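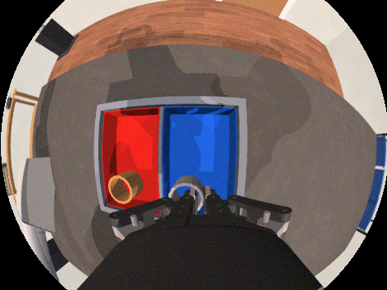

Two-part tray, red side and blue side

Florkden Makers' Board > Fairs and Markets > Sharing a table at the Lutness spring fair?

jurgita_s
Hello all, has anyone shared a table at Lutness before? I make felt brooches and a friend of mine does lino prints, and between us we could just about fill one stall. The form only has room for a single trader name, and I'd hate to post it off in March and have it come straight back.

RimantasP
Welcome, Jurgita! Yes, I shared for two years with a lovely potter and it was grand fun, you always have someone to mind the stall while you hunt down a cup of tea. Put both names in the one box and staple a note to it. Piret Koppel did the bookings in my day and she was very kind about that sort of thing.

bullanard_beads
I'd be careful there, Rimantas. We did exactly that last time and were asked to pay for a second pitch on the morning — not a nice start when you've been up since 4 icing biscuits for the customers. Ring them first.

RimantasP
Oh dear, that does sound rotten. I still think it was bad luck and a new person on the door, but I take the point.

Ida H
I'm going to disagree with you both a bit (fondly!) and say get your own half table in the Raudsepp hall if there are any left. It's quieter, but people there do stop and chat, and I sold more cards there than I ever did by the main doors.

jurgita_s
Thank you, you've all been so generous. I didn't know half tables existed! I'll ring in the morning and ask about both.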